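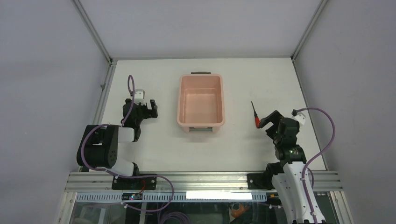

Gimdale Repair Evening Draws Its Biggest Crowd Yet

2021-11-28

What a night at the old Wallin school! Neighbors from all over Gimdale and Mollden carried in lamps, toasters, bikes and one very stubborn accordion, and 63 of them went home with something that works again. The oldest visitor brought a radio her father bought before she was born, and the whole hall clapped when it crackled to life.

Oluf Gunnlaugsson started the evenings with 3 friends and a borrowed coffee pot. There are now 14 fixers on the list, and he would love a few more, especially anyone who is good with sewing machines or zippers.

"People come for the toaster and stay for the talk," said Bergþóra Sveinbjörnsson, who spent most of the evening bent over a mixer – and got it going just before closing.

The donation jar brought in $1,143, all of it going toward spare parts and heating. The next repair evening is in March, same hall, and the soup is free!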